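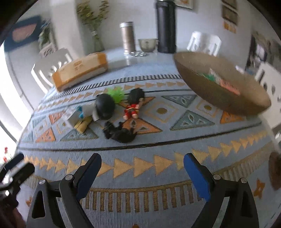
Figure 3. Toys left on the dining table, household 11, late afternoon.

4.2 The dining table as a holding place

Tables did more toy storage than any shelf in our sample. Not what we set out to look at. The October visits were planned around bedrooms and play corners, with the dining table logged only as a place for meals and homework, and the coding sheet had a single line for it. That line filled up fast and spilled into the margins. In Figure 3 four toys lie close together toward the middle of a patterned cloth: a big doll with a rounded black head (or helmet, coders disagreed) on its side, a smaller one in red on its back, a black animal figure, and a lime-green spiky thing partly behind the big doll's head. Nothing matches in size or kind. We call this a mixed cluster, and it was the most common form on tables, much more so than the single toy or the sorted row.

Two readings of mixed clusters. First, the parent's sweep: toys get pushed into one heap so that plates can go down. Second, the child's gathering, where the figures belong to one game and are put down together when the game stops. A photograph can't separate these. Interviews help a bit. Parents in the Brultlow homes mostly claimed the sweep; their children, asked separately, mostly claimed the game. Both may be right, on different days or even on the same one.

Posture was coded next. Lying on back, lying on side, face down, seated, standing. Across the 917 toy placements in the full set, lying was by far the usual posture for dolls and animals alike, whatever the surface. All three figures in Figure 3 are down, dolls and animal both. We had expected dolls to be seated more often than animals, following the care-play argument in Section 2, but the table data give no support for that. Floor data a little, see 4.4. Bed data yes, clearly, though beds were a small part of the set and one family supplied most of them.

Table coverings matter more than we thought they would. A cloth was treated by several families as a sign that the table was "done" for the day, and toys on a cloth were tolerated for longer than toys on a bare top, where they were seen as being in the way of something. One mother in the Huang building put it plainly: with the cloth on it is only a table, with the cloth off it's work. We did not ask about pattern at first. Kamala Thampi added the question halfway through the visits after two children told her they used the shapes woven in the cloth as roads and rooms. Cloths like the one in Figure 3, with its central band of triangles and diamonds, offer plenty of such edges, and toys do lie across them there, the red-dressed doll over part of an orange triangle. Whether anyone had given the triangle a meaning in that case is not known, the question came in too late for household 11. In later households 10 children named at least one shape on the cloth when asked, usually as a house, sometimes as water.

Sharing the table with eating things was normal. Bowls, cups, fruit, mail. Families did not describe this as mess. The word "mess" came up 62 times in the transcripts and almost always about floors, then about stairs, then bags by the door. For tables the preferred phrases were "stuff" and "her things", which suggests that toys there keep an owner in a way floor toys don't. Worth a seperate paper.

Limits. Visits were short and families knew we were coming, so some tables will have been cleared beforehand and the counts run low. Coders also had trouble with size: "large doll" and "small doll" were judged against whatever lay next to them, so the same doll could change class between rooms. We kept the labels but do not test on them. Agreement on posture was good, on toy type less so, mainly becuase of helmets, hoods and big heads, where hair and headgear are hard to tell apart. The Cendis checklist has no category for spiky balls and similar items either; these went under "other", along with keys and a whisk.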